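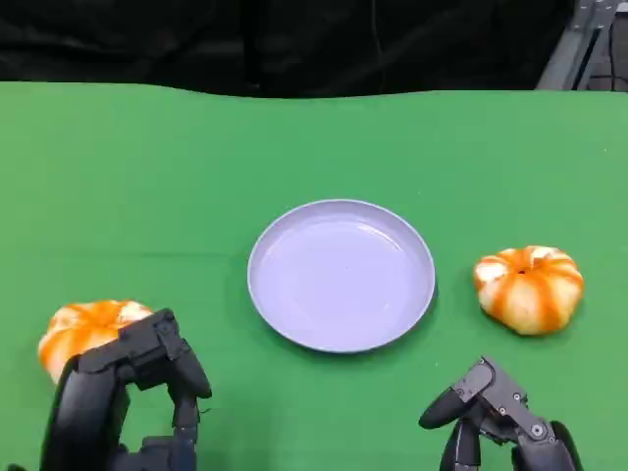 Mini pumpkins flowering but no fruit, is it too late?

Posted in Vegetable Garden, Jul 3, 2026

I planted a row of small striped pumpkins (the Otia kind, seed from Fairclough) in late April. The vines are more than 100 inches long and have plenty of yellow flowers, but every flower drops off after a day or two and I don't see any little pumpkins behind them. They get full sun and I water every other morning. I gave them a high nitrogen feed when they went in and again last month. I'd like enough for the fall table and a few for the porch. Should I pull them and start over, or wait?

gravelpath64

Don't pull them. The first flowers on a pumpkin vine are nearly all male, and they drop off whether or not anything is wrong. Look at the stem just behind the petals. A male flower has a plain thin stem. A female has a small round swelling there, which is the pumpkin. The females usually come a week or two after the males.

Stop the nitrogen now. It pushes leaves and holds back fruit. If you want to feed, use something made for tomatoes at half strength.

Once you see females, go out early while the flowers are open. Pick a fresh male, peel back the petals and dab the center onto the middle of the female. If it took, the swelling keeps growing. If it didn't, it turns yellow and drops within the week.

Small types need something like three months from seed, and a bit over a month from a set fruit to a hard skin. You still have time unless you get frost very early. Cut them with 2 inches of stem and keep them dry.

kostano_beds

Had the same problem last year with Flavach, lots of leaves and nothing else. Mine finally set in the middle of July. I think it was the heat, but I also quit spraying for beetles in the mornings, so it could have been that. Are you using any spray?

marrowfat220

No spray. I checked tonight and two of the flowers near the fence do have a round lump behind them. I'll try the hand pollinating tomorrow and leave off the feed.

gravelpath64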